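Bench technician, Nirnbridge site

Drasard repairs and calibrates water meters for municipal utilities. The Nirnbridge shop handles over 670 units a month and has 2 openings on the day shift. 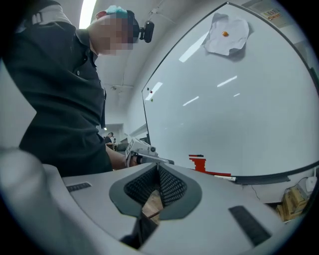
Duties: meter teardown, seal replacement, flow testing, log entry. Applicants need 2 years of bench work or a trade certificate – either is accepted. The contract runs 6 months, starting in December.

Apply in writing by 18 August 2019.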